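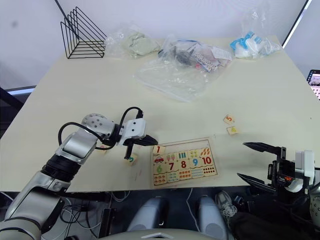 Wooden number puzzle, with a tile on the table.

Search the guide
Type a word or item code
Go

Tukuvero Lending Desk for Toy Libraries
User Guide, Section 3: Preparing an item for its first loan

This section explains how to enter a new toy, game or puzzle in the Tukuvero catalogue, how to print its label and how to make it available to the members. You should have finished Section 2 (Connecting the label printer) before you begin. If the printer lamp is not green, please go back to that section first.

You need the rights of an Editor. A person who has only Desk rights can lend and return items, but the New Item button stays grey for this person.

3.1 Creating the item record

1. Sign in and open Catalogue, then New Item.
2. Choose the item type: Puzzle, Board game, Construction, Outdoor, Costume or Other. The type decides which fields you will see later, so it is better to choose it well now. Changing the type afterwards is possible but it empties the field Contents.
3. Write the title. Use the name that is printed on the box. When there is no box, use a short plain name that a parent would search for, such as "Number puzzle" or "Farm animals".
4. Fill in the age group and the language. For an item without words, choose "No language".
5. In Contents, write every part that must come back. Put each kind of part on its own line, with the quantity at the end of the line. The return screen shows these lines as tick boxes.
6. Press Save. The program gives the item a code, and you cannot choose this code yourself.

Note: The title field accepts 93 characters. The label is shorter than that and it prints only the beginning of the title, therefore put the important word first.

Note: If you close the window before saving, the record is kept under Drafts. Drafts are not visible for members.

3.2 Adding a photograph

The photograph is optional. The members see it in the public catalogue, and the desk staff see it in the return screen.

1. Place the item on a clean and plain surface with good daylight. Do not use the flash on glossy boxes.
2. In the item record, press Add Photo and choose the file.
3. Turn the photo with the arrow button if it lies on its side.
4. Write a caption of one line. Members who use a screen reader will hear this line.
5. Press Save again. The photo is not stored before you do it.

Caution: Do not upload photographs in which a child can be recognized, also when the parents have agreed. The public catalogue can be opened by anybody, without a password.

3.3 Printing and fixing the label

Labels are printed on the Culholm roll, in the white or the clear version. The clear version is nicer on wood but the scanner reads it badly when the material behind it is dark.

1. Open the item record and press Print Label.
2. Check in the preview that the code begins with the letters of your branch. If you see the letters of another branch, you are signed in at the wrong desk.
3. Print one label for the box or bag, and one for the largest part.
4. Wipe the place with a dry cloth. Leave it to dry completely if you have washed the item.
5. Fix the label flat, away from corners and from hinges. Press it from the middle to the outside.
6. Scan the label one time with the desk scanner. You should hear one short tone and the record should open.

If you hear two tones, the code was read but the record is still a draft. Return to 3.1, step 6.

Note: One roll holds 200 labels. The printer does not warn you before the end of the roll, it simply stops in the middle of the job. Please keep a second roll in the drawer.

Caution: Never put a label on a part that a small child could put in the mouth. For sets which have only small parts, use the bag label alone.

3.4 Choosing the bag or box

Original boxes made of thin card do not live long in a lending library. You may keep them for the picture and use a Hervieu zip bag for the transport. The bag sizes are listed in Appendix B.

1. Put all the parts in the bag and close it. The zip must close without force.
2. Put the rules, if there are any, in the flat pocket at the back.
3. In the item record, under Storage, choose the bag size and write the shelf code.

A shelf code has the room letter, the shelf number and the position, for example B-4-left. Please write it in the same manner every time. The search does not understand that "B4 left" and "B-4-left" are the same place.

3.5 Loan rules for the item

New items take the loan rules of their type. You can change them for one item only.

1. Open Loan Rules in the item record.
2. Remove the tick at "Use rules of the type".
3. Set the loan period in weeks. The longest period is 8 weeks.
4. Set the deposit, or leave the field empty when there is none. A zero in this field prints "Deposit: 0.00" on the receipt, and members have found this confusing.
5. Press Save.

3.6 Making the item available

1. Change the status from In Preparation to Available.
2. Wait for the green line at the top of the screen.
3. Put the item on its shelf.

The item appears in the public catalogue after the next hourly update. If it is still missing the next morning, look at the field Branch, which is often left empty by mistake.

When the program shows the message "Error 1540: code already in use", do not delete the record. Write down both titles and send them to Henrike Fröhlich at the Wivholm help desk. She can give a new code from her side, and the loan history remains.

Last revised July 6, 2018. Text: Clémence Riviere. Screen names checked by Tiago Brandão.

Related topics
Section 2: Connecting the label printer
Section 4: Lending and returning at the desk
Section 5: Missing parts and repairs
Appendix B: Bag sizes and shelf codes
What changed in the March update

Contact the help desk | Copyright Wivholm Library Systems | Back to top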